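Celtside Snack Table - progress report, February
To: Nathalie McIntyre, Osmont
From: Darlene Zacharias

Nathalie, sorry this is short, writing between two other things. Numbers first and then the rest.

Spent so far: $568. Left for spring: $300. Full receipts are in the folder Severin shared, except one, see further down.

What we said we'd do: try out a simple self-serve layout, fruit in a wicker basket, bread on a plate, plain white tables. Basket and plate layouts both under way.
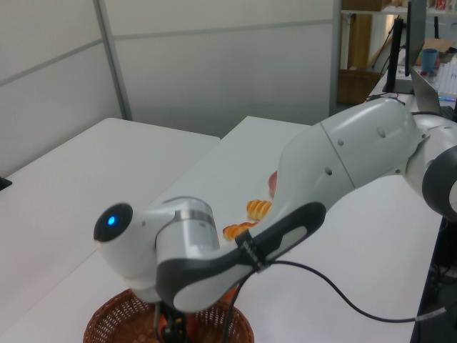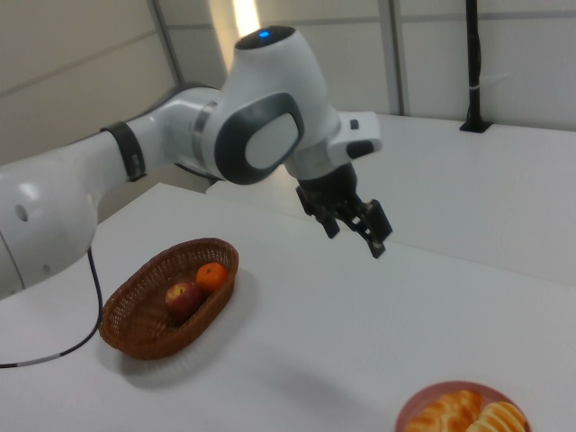
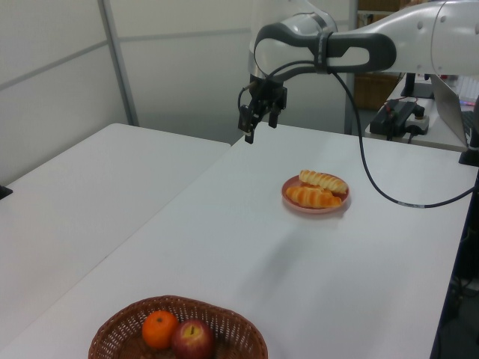
Keegan Perron would keep the basket where it is but wants it lower. His point is that kids under six can't see over the rim when they're standing right up against the table, so they reach in blind and pull out whatever comes first. He asked whether the next grant period could cover a shallow tray to test next to it. I said I'd put it in the report, so it's in the report.

My own view, basket is worth keeping. It looks like something from a kitchen and people go to it without being told. A tray might do the same, I don't know. We can run both if you're ok with it.

Fruit. Apples and oranges only, as agreed. Apples keep better, oranges get picked first. Sheldon tried pears one week and they bruised, so no more pears. The small easy-peel oranges cost more but the big ones come back half eaten. Staying with small.

Bread. Rolls on the pink plate. We started out with everything in one basket and had crumbs all over the fruit, so they got split up early on. Two at a time on the plate is plenty, top up as they go. More than that and they dry out by 3 pm. Severin wants a cover of some kind, we haven't priced it.

Tables. White is good, you see spills right away and they wipe down fast. Where two tables meet the tops aren't quite level and there's a seam. Cups will catch on it. Sheldon is going to look at leveling the legs, should be no cost. For now anything that can tip goes in the middle of one table and stays off the join.

Supplies. Wicker basket, plate, wipes, liners. Liners were a mistake, they slide around and end up on the floor, we stopped using them. There are 200 still in the box if anybody else you fund wants them. Serious offer. The Rulta wipes are fine.

Problems
- Delivery from Živković came late twice. Called them, they've moved us to the morning run, 7:30. Ok so far.
- One receipt missing ($5, napkins). I'll cover it myself if it dosen't show up.
- Sign-up sheet keeps getting used as scrap paper. Moving it to the wall.

Not done yet: the written layout guide. I have notes, Keegan has other notes, they don't match on where the plate goes. He has it at the front, I want it at the back so sleeves don't drag over the bread. Will settle it and send you one page, no drawings unless you want them.

Next
Level the tables. Price a tray and a cover. Finish the guide. Try a second basket so apples and oranges can be seperate, Severin's idea, cheap enough to test.

What I need from you: yes or no on the tray, and whether unspent money can roll into spring or has to come back to Osmont. Email is best, I'm not at the desk much before noon.

Darlene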